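Saturday, late, kitchen table

Feet up, tea gone cold, and I've promised myself I'll write this before I forget the good bits. We did the Clenareck walk! Finally! After three goes at it that got rained off, cancelled or (the last one, in September) abandoned in the car park because I'd brought two left gloves and a bad mood.

Muireann picked me up at quarter to six, which is a revolting hour, and she was already singing. She'd brought the old paper map even though I had the track on my phone, and she spread it over the bonnet and went through the whole route with a pen lid like we were invading somewhere. Up the fire trail, along the ridge, down to the creek, back past the Flernell turn-off. 574 metres of climbing, she said, as if that was a nice small number. I said that sounded fine. My knees have since lodged a complaint.

The first hour was lovely. Fog sitting down in the valley, the gums all dripping, and a lyrebird going through its entire repertoire somewhere off to the left. We stood there like statues for ages trying to spot it. Never did. Muireann reckons it was doing a car alarm at one point. I reckon that was a car alarm.

Sakda met us at the second gate with Marty, who is the muddiest dog in the state and who greeted me by standing on both my boots. I do love that dog. He'd be no use in a crisis but he's very good for morale on a hill - he gets to the top of every rise, looks back at you with total faith, and you can't really stop then, can you. 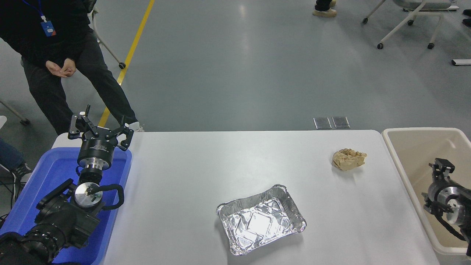 Lunch was on the flat rocks just past the trig point, out of the wind, and I'd been thinking about it since the car. I made the lemon chicken thighs and the potatoes last night and packed the lot cold. It went up in a foil tray, the throwaway sort with the rolled rim and the crinkly sides, and it sat flat in the top of my pack the whole way without leaking a drop. Sakda had rice and a jar of his mum's chilli thing, which I had far too much of and then had to pretend I was crying at the view. Muireann produced a fruitcake. A whole one! She'd carried a whole fruitcake up a mountain, wrapped in a tea towel, and never said a word. Marty got the chicken skin and a good long lecture about manners, in that order.

We could see right out to the coast from up there, or to where the coast would be if the haze had cleared off. Sakda pointed out the water tower at Flernell and the paddock where he learned to drive. I told them about Dad bringing me up here when I was little, and how I'd whinged the entire way and he'd bribed me with barley sugar, one for every bend. I hadn't thought about that in years. I've no idea if it was even this track. It felt like it, though. The same pink gravel, the same smell after rain. I went a bit quiet and Muireann handed me more cake, so that was all right.

Going down was the hard part, as ever. The track below the saddle is badly washed out, much worse than it was when Sakda came through at Easter, and there's a stretch where you're really just sitting down and hoping. I went over twice. Nothing serious, a skinned palm and a very muddy backside, and Marty came back both times to breathe on me. My new Umex poles were a help (I was rude about them in the shop and I take it back), though the left one kept slipping down a notch whenever I leaned on it. I'll have to look at that before the next one. Could be I just didn't do it up properly.

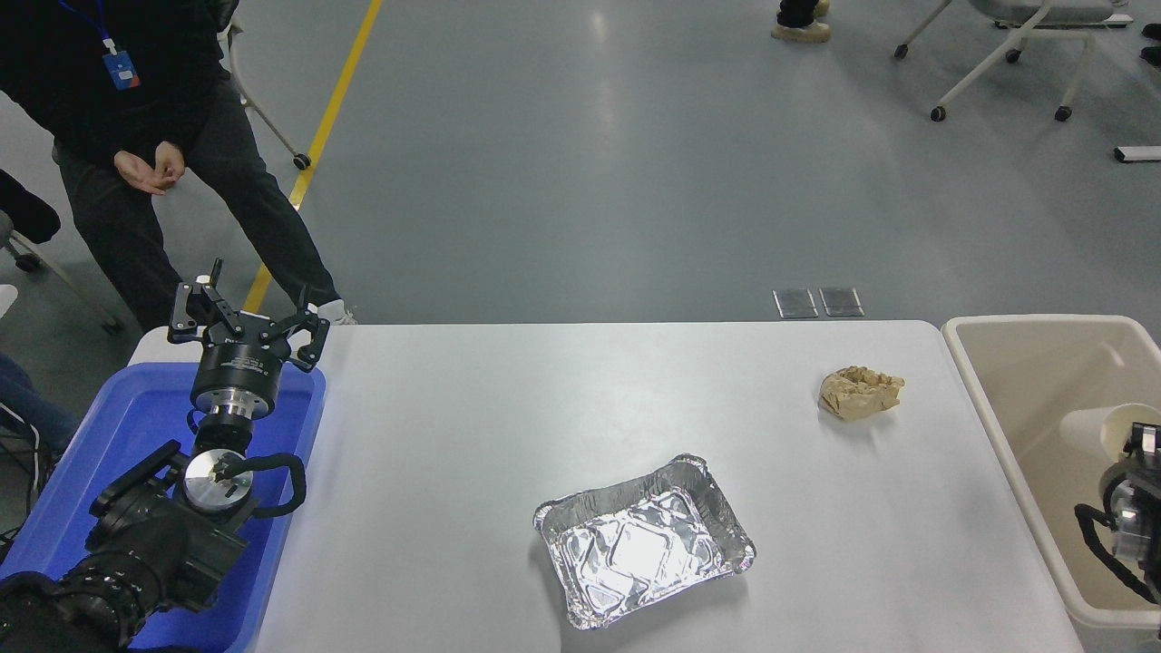

By the creek it had warmed right up and we took our boots off and put our feet in, which was agony and then heaven. Muireann timed herself and then wouldn't tell us the result. There was a family coming the other way with a little girl in gumboots who wanted to know if Marty was a wolf. Sakda told her yes, on his mother's side. She was thrilled. Her brother was having none of it.

Then the long flat bit home, which always goes on for more than it should. We talked about nothing much - Sakda's new boss, whether Muireann should get the deck redone or just let it fall off the house, what we'd do if we won the lottery. Sakda would buy the pub and close it on Mondays. Muireann would get the deck done. I said I'd have somebody carry me up hills.

Back at the car by half past three. I had grit in my socks, my hair had leaves in it and I ate the last squashed bit of fruitcake straight off the tea towel while Muireann hunted for her keys. They were in her hat.

They want to do the northern side next, the one with the hut, and stay the night. I said I'd think about it, but I've already been looking at sleeping mats, so who am I kidding. Must ask Sakda if the hut has a tank or if we have to lug our own water in. Must also ring Dad tomorrow and ask him about the barley sugar, and which track it was.

Right. Bath, if I can get up the stairs. The boots can stay on the back step till morning.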